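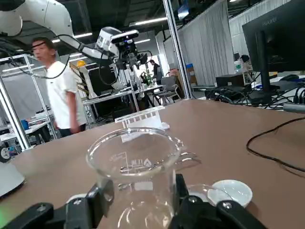
Cumell Low-Form Beakers, Graduated

Cumell beakers are general-purpose glass vessels for mixing, heating and rough measuring. The low-form shape gives a wide base and easy access for a stirring rod. All sizes have a flared rim, a pour spout and white printed graduations.

Construction
Body: borosilicate glass, 3.3 expansion
Wall: even thickness through the base radius
Markings: fired white enamel, with a blank patch for pencil notes
Base: flat, suitable for hot plates

Graduations
The printed scale is a guide to approximate content only. Tolerance is 8 percent of full capacity. For volumetric work use a Grollonia cylinder or flask – the beaker scale is not a substitute for either.

Heating
Use a hot plate, or a burner with gauze. Raise the temperature in stages. Do not place a hot beaker on a cold or wet surface. Do not heat a beaker that is dry, scratched or chipped. Thermal shock limits are listed on the data sheet for each size.

Cleaning
Wash by hand or in a lab washer with a non-abrasive detergent. Strong alkali at high temperature will dull the glass and wear the enamel over time. Rinse with deionized water and drain upside down on a padded rack. Beakers can be autoclaved empty.

Packing
Sizes up to 250 mL ship in cartons of 30. The 400 mL and 600 mL sizes ship in cartons of 8. Cartons are not split. Stock at the Kundulel warehouse on 28 Jul 2021 was 3,473 pieces, all sizes combined. The 1000 mL size is back-ordered.

Related items
Gachanja watch glasses, for use as covers
Grollonia graduated cylinders, Class A
Glass stirring rods, fire-polished ends, pack of 25

Ordering
Give the item number, the size and the number of cartons. Batch certificates must be requested with the order and cannot be issued later. Report breakage within five working days of delivery and keep the outer carton for inspection.

Technical contact: Remedios Dela Peña, Glassware Desk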